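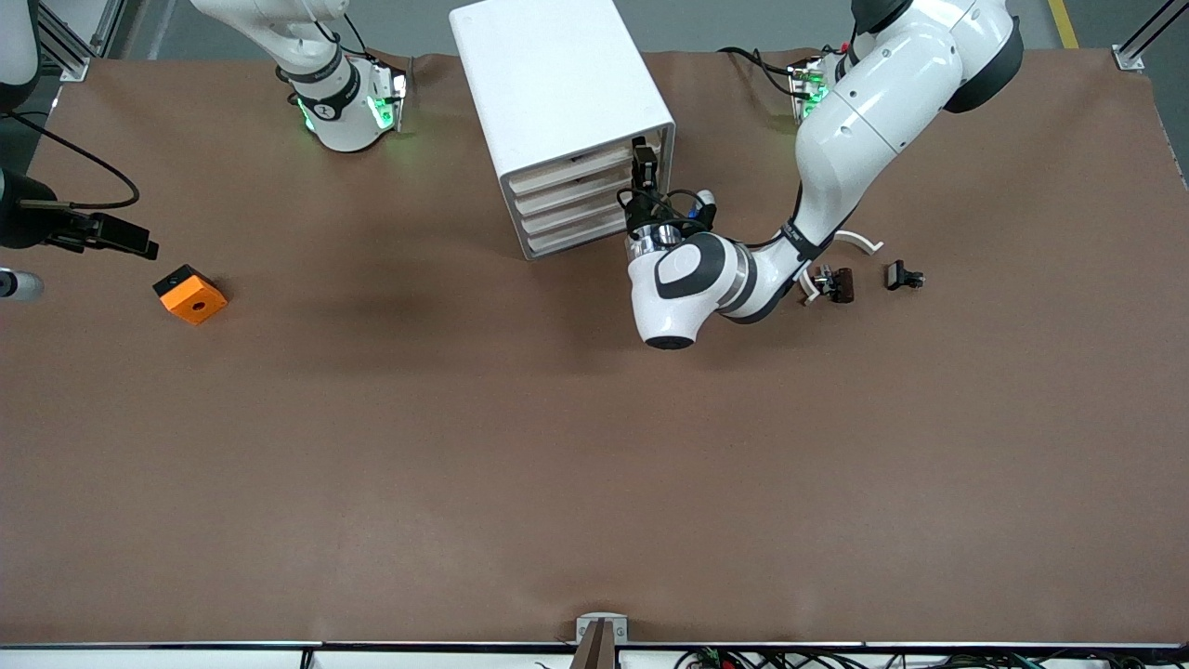 Gemma Heywood
Go with the matte. I had gloss on my last desk and every single fingerprint showed up by lunch. Plus my lamp bounced right back into my eyes.

brestwood_ben
Gloss isn't that bad if you wax it! Mine's been going 9 years and I wipe it down with a dry sock. Brown hides coffee too, which matters in my house.

Jinfeng Qiu
OK but nobody has answered my question lol. I'm trying to pick between the Skarov top and the Clirkura one for a sewing table. The Skarov is $300 and the Clirkura is $70 less. Is the finish worth it or am I paying for the name?

Gemma Heywood
Sorry Jinfeng, got carried away. I'd pay the extra. My sister bought the Clirkura and the corners started lifting after one summer in the garage (she did leave wet towels on it, to be fair).

brestwood_ben
So it was the towels. You can't blame a table for towels. I've got 2 of the Clirkura tops in my basement and they're flat as the day I got them.

Gemma Heywood
A basement with a dehumidifier running all day, Ben. You've told us about it many times.

zheng_fan
Do you quilt or just do clothes? For quilting I'd want something smooth so the fabric slides, and a speckled pattern drives me nuts when I drop a pin. Took me half an hour to find one last November. I found it with my foot.

Jinfeng Qiu
Quilts mostly, ugh, good point on the pins. Does anybody know if the Skarov comes in a plain color? The store near me only has the one on display.

brestwood_ben
They had a plain gray in the spring. Call first, their website is always wrong.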